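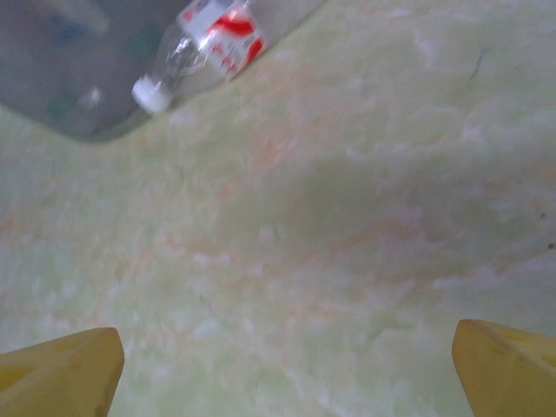 Did I get the Hallex boiler to hold pressure overnight? So far it has dropped only a little, from 1.5 to 1.4, and I have not topped it up.

November 2023

Up at seven, checked the gauge before coffee. The second radiator in the hall was cold at the top again, so I bled it and got a long hiss and then a spit of black water into the rag. The one in the back bedroom was fine.

The man from Fuchs came in May and said the expansion tank was good for another few years. He charged 119 for the visit. If it needs a new boiler the quote is 2,000 before labor, and I would like to put that off until spring.

Drove to Betov for a radiator key that fits, a roll of tape and 3 felt washers. The hardware store closes at noon on Saturdays now. Bought bread next door. The road past Tisum is still dug up and the detour goes by the gravel pit, so I was gone longer than planned.

Set the thermostat to 61 for the night. The house felt all right with a sweater on. I moved the armchair away from the front window, where the draft comes in under the sill. I need to look at that strip, it has gone hard and the corner lifts.

Soup for dinner. Wrote the pressure on the calendar in pencil. Will check it again in the morning and call Fuchs on Monday if it is under 1.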